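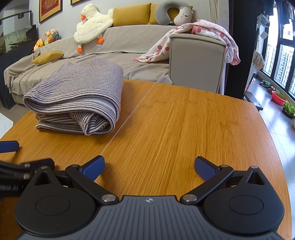

One reader has written that a living room needs no more than one good blanket, and that anything beyond it only makes work on washing day. The point is a fair one, and it was among the replies considered when this page was prepared.

Home Galleries Guidance Loans Contact

Filed under: Living rooms / Soft furnishings / Care and storage

June 2021. By the Graltel Household Textiles Office

Blankets, Cushions and Covers in the Shared Living Room

This gallery belongs to the Graltel series on everyday textiles. The series is concerned with ordinary household goods in daily use: blankets, cushions, slipcovers and the small soft items that gather on a sofa. It does not cover curtains or carpets, which are dealt with under Skemel. The loans register for the series now holds 3,047 entries, and members may borrow up to 2 blankets at a time for a period of 30 days.

Striped blanket, folded, on a wooden table. Grey and cream, with thin dark stripes. A blanket folded in thick layers should be kept with its rolled edges to the front of the shelf, so that it can be lifted in one piece.

Slipcover, beige-grey, on a large sofa. Loosely draped over the seat and the backrest. Loose covers should be taken off and shaken out of doors before washing, and put back only when fully dry.

Back cushions and small pillow, mustard yellow. Strong yellows can fade in direct sun. Cushions of this kind should be turned regularly and changed from one end of the sofa to the other.

Floral blanket, pink and white, with red cherries. Draped over the arm of the sofa and on to the seat. Printed blankets are best washed inside out where the construction allows, and dried flat.

Neck pillow and plush toys. The neck pillow is grey, with a white bear face; the white goose has an orange beak and orange feet. Filled items of this sort should be checked at the seams before they go into a machine. Those with a damaged seam should be mended first or washed by hand in cool water.

Notes on folding

The office recommends that large blankets be folded on a table and not on the floor or over the knee. The surface should be wiped beforehand. Where a table is made in two leaves, the join should be felt with the hand for rough edges, which can catch a loose weave.

Blankets kept in cupboards should be refolded along new lines every 12 months. A crease left in one place for several years will weaken the cloth, and repair along a worn fold is seldom satisfactory.

Items returned to the Jakov store must be clean, dry and folded. The store is closed for the whole of August, and loans falling due in that month are extended until it reopens. Requests for renewal should be made in writing and should give the number on the loan slip.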